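Refinishing dark floors, one room at a time or all at once?

paltberg_pam
October 18, 2024
OK so we finally closed on the house in Skulotthorpe and I'm already arguing with myself about the floors. Dark brown wood downstairs, lighter orangey planks in the hall, and I can't decide if I should sand everything to match or just leave the two tones alone. The quote I got was $415 for the hall only, which seemed low to me??
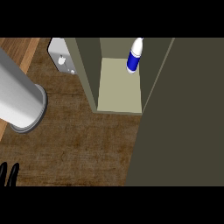
My sister-in-law thinks matching is a must. I kind of like the change in color where one room ends and the next starts, but then I walk through at night and think ugh, it looks like two different houses.

mugo12
Leave it! We had ours all stained one shade and I miss the old hall every single day. Plus dark shows dust like crazy (I sweep twice a day with one dog).

Prilis_Fan
Gotta disagree with mugo12. Two tones only works if there's a door or a real threshold between them. If it's an open walkway, match it. And $415 sounds like a buff and recoat to me, so ask if sanding is included.

paltberg_pam
Good point, I never asked. No door, just a thin strip at the edge.

mugo12
A strip counts as a threshold in my book lol

Prilis_Fan
It does not. Anyway get a second quote, and if they use oil finish plan on staying out for 4 or 5 days. We went back in too early and there are still sock prints by the fridge.

paltberg_pam
Sock prints!! OK, pushing it to November then.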